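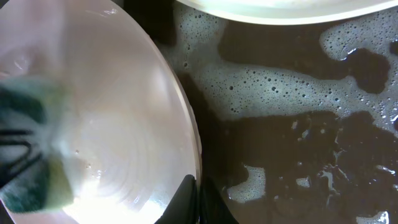 Marlene Peixoto
Data Collection Lead, Pekora Project
March 7, 2018

Dear Alcides,

Thank you for your patience while I got this one written. You asked at the last call for something fuller than the usual table of numbers, and I'm glad you did, because a good deal has changed since the November report and most of it would not show up in a table.

The headline first, as I know you have to pass it up the line. We now have 726 accepted dishwashing examples in the Pekora set. An accepted example is one complete run, from the gripper closing on the plate to the plate being let go, with the wrist video and the arm positions lined up and a person's sign-off that the run is fit to learn from. The runs we turned down are kept too, in their own folder, and I would like to talk to you about those a little further on.

We have 4 trained operators, and they have become wonderfully good at this. Washing a plate by steering an arm is a strange skill, closer to learning an instrument than to doing the dishes, and in the early weeks everyone pushed far too hard with the sponge. What helped most was having each person watch their own wrist video right after a session. They could see how the rim sat between the fingertips and where the sponge was going, and they corrected themselves much faster than when I stood behind them giving advice (which I am told I did rather a lot of).

The soapy water has been our great teacher this winter. Suds drift, they hide the rim of a second dish, and bubbles catch the light in ways that bare brown surface never does. White plates are the hardest of all, with a strong glare on the glossy part right where we would like to see whether a speck has come off. Rajput, who are doing the labeling, asked us early on whether we could cut the glare by moving the lamps. We tried it for a while and then put them back. A kitchen has glare in it, and a system that has only seen tidy lighting will be lost the first time it meets a window. Instead we have agreed on a "can't tell" label for spots on the dish that a careful person can't judge from the video, and it has settled a lot of arguments.

Blur was the other long conversation. When the scrubbing gets going, the sponge smears across the picture, and our first rule was to throw out any run with much of that in it. We were throwing out our best washing! Good scrubbing is quick, and by keeping only the crisp video we were teaching the system to dab. The rule was changed in January, and I went back through the rejected folder with two of the operators and restored what deserved restoring. That took 8 working days, and you will see it in the hours.

On equipment, the Hundard arm has held up well. The fingertips wear faster than we planned for, mostly at the very ends, and I have moved a little money from travel to cover spares. The Sireck recording software still drops the odd file when a session runs long. They have been kind about it and have sent us a fix to try – I will believe in it once we have had a full month without a missing run.

For the coming quarter I would like to do more with two dishes in the water together, more with bowls, and a first set of runs where the operator makes a small mistake and recovers from it. That brings me back to the rejected folder. Some of those runs are slips followed by lovely, calm recoveries, and I suspect they are worth more than we have been giving them credit for. I am asking for 4 additional weeks of Rajput's labeling time to go through them properly. The budget sheet is attached, with that request on its own line so you can take it or leave it without disturbing the rest.

Do come and try the controls yourself when you are next in the building. The operators would love to show you, and we will find you an apron.

With warm thanks, as ever,
Marlene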